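Short Fiction | Reader Submissions | Kitchen Table Stories

September
by Thierry Poulain

My aunt left me the accordion and my cousin Amanuel the car, and for two months we both pretended to be happy about it.

I can't play the accordion. Amanuel can't drive. You'd think the swap would've been obvious (it was to everyone at the funeral, my mum said so over the sandwiches in a voice you could hear from the car park) but Amanuel and I hadn't really spoken in five years, not since the business with the boat, and neither of us was going to ring first.

So the accordion sat in my hallway in its case and I barked my shin on it every morning. It was a D'Amico, red, with a smell like old church. One night I'd had a couple of wines and thought, right, how hard can it be, and I strapped the thing on and gave it a heave. The dog went under the bed and stayed there till breakfast. 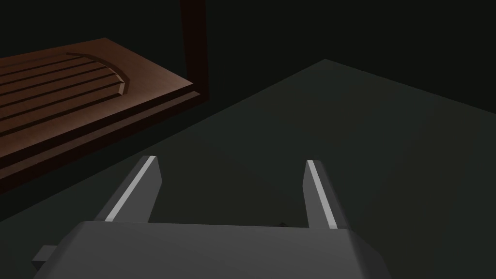

Amanuel rang in the end. He didn't say hello, he just said, "Does it still do the wheeze on the low notes?" and I said it did nothing but wheeze, and he laughed, and I'd forgotten his laugh, it's a great big honk of a thing! He said he'd been going out to the garage at night and sitting in the car with the radio on. Auntie had it stuck on the Greek station. He asked how I held it when I played, and I told him the truth, arms flung out wide like two grey fingers with a great gap between them and nothing in it, and he went quiet and said that was how she used to hold it too, before the first note.

He came down on the bus at four in the afternoon, with the car keys in an envelope and a container of her lentils he'd found at the back of the freezer. Her writing was on the lid. We didn't know whether to eat them or frame them. We ate them, standing up at the bench, and they needed salt, they always did.

Then he sat on my hallway floor, still in his coat, and played the one about the fisherman's wife. He got the middle wrong and went back and got it wrong again. The dog came out from under the bed, had a look at him and lay down on his foot.

I said I was sorry about the boat. He said which part, and I said well, mostly the sinking. He kept playing.

The car's still in his garage, by the way. I've got the keys on the hook by the door and I keep meaning to go up and get it. He says there's no hurry, he's only halfway used to the Greek news, and could I bring salt.

We use cookies to remember your reading preferences. Accept | Manage settings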